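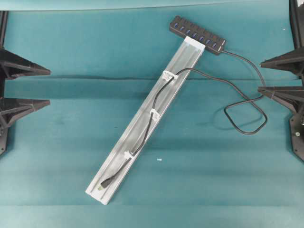

Bennani wrote back after our August report to ask why a kit sold for general bench work should be judged so heavily on cables, when most buyers will want it for picking up parts and putting them down again. It is a fair question, and we have thought about it a good deal. Our feeling is that picking and placing is the part of the Vernomier kit we already trust. Cables sag and swing and come back on themselves, and a kit that can cope with them will probably cope with most of what our members bring in. We also want to spend your money on the question we can't answer from the brochure!

So the main job for this period has been the one we call the rail task. A USB hub sits at the head of an aluminum rail, and its cable has to be brought around and pressed into three small white clips along the length, with the plug ending up inside the channel. Two arms share the work, one holding slack while the other presses. We kept the teal cloth on the bench because a plug dropped on it stays where it lands, and because everyone here had got used to it by then.
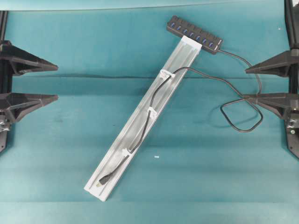 Brokaneo, Friday, September 23, 2022

Progress under the Bennani grant, review of the Vernomier two-arm kit

We are now 10 weeks into the review and have logged 468 runs of the rail task, counting the ones we stopped by hand. The log and the run sheets are in the shared folder, sorted by week, and you are very welcome to look through them (the early weeks are untidy, and we have left them that way).

The good news first. The arms themselves have been a pleasure to live with. Setup took us a single afternoon, the manual is written by someone who has clearly bolted one of these together, and the pointed fingers get in under a cable much better than the flat pads we tried at the start. They narrow to a fine enough tip that we can reach a clip without pushing the rail sideways, which was our big worry back when we wrote the proposal. Tokgate, our supplier, sent a second set of fingers when we asked for spares, and they arrived sooner than we had been told to expect.

The clips are where we have struggled. The one nearest the hub is the hardest by a long way, as the cable wants to spring back toward the hub end and the arm on that side has to keep a loop of slack under control the whole time. Once the top clip is done, the other two usually follow without much fuss. We have tried starting at the plug end instead, and we'd like to give that another proper week before we say anything firm about it.

We lost 11 days to a fault in the left arm's wrist – a connector that worked loose whenever the arm was parked low. Tokgate talked us through the repair by phone and didn't charge for the part. We would still ask for a better connector before recommending the kit to a workshop with no electronics person on hand, and we have told them so in writing.

On money, we are within budget. The parts line is a little under and the bench time line a little over, mostly on account of the wrist, and we would like your agreement to move the difference across.

Still to do before the final report:

Repeat the rail task with a stiffer cable
Try two new operators from the evening group, working from the manual alone
Price the kit properly, spare fingers and shipping included
Return the flat pads to Tokgate

If someone from Bennani would like to come and see a morning's runs, please do. Mornings are quieter, and the coffee is better before the evening group gets to it.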